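Search talks Enter keywords Go
Home Talks Workshop Members Contact

Speaker notes – "Teaching a gripper to tidy up: was it worth it?"
Aug 9, 2018

Start without slides. Say hello, say who I am, thank Abdelkrim Mansour for the loan of his drill press and for reading the first draft of this.

I came into this build not believing in it. The pitch from Jitendra was that we'd make a pair of hand-held grippers in the shared workshop, do small jobs with them ourselves, record everything, and later a machine would copy us. My answer then was that I can already sort screws into a box. I still think that's a fair answer.

Costs next. We spent 69 pounds on metal and fixings before anything closed properly. Two designs went in the bin. The Prerinstead pattern everybody passes round assumes a stiffer jaw than you'll get at home, and the drawings don't say so. Pause here, somebody usually objects. 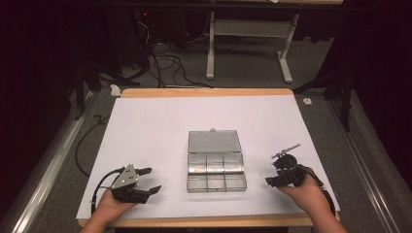
Small parts are where the boasting stops. A compartment box sounds easy. Your fingers know when they've got hold of a washer and these jaws don't, so you do it all by eye and you do it slowly. I kept a tally one evening: 14 tries, 3 washers in the right place. Jitendra calls that a start. I'd call it a bad evening.

Cables. Say this bit slowly as it's the only advice I'm sure of. Work out where the cable goes before you build the grip. We did it the other way round and the thing pulled at my wrist for weeks.

Mention Venden here? They have a video that looks wonderful. Ask the room how many takes they think it needed – I don't know either, and the video won't tell you.

What would change my mind: the same job, a different box, no fiddling in between. We haven't tried it. Jitendra wants to show it at Jenkins before the end of August and I've said I'll come and watch.

Questions. If asked about the software, hand over to Jitendra. If asked whether to build one, say borrow ours first.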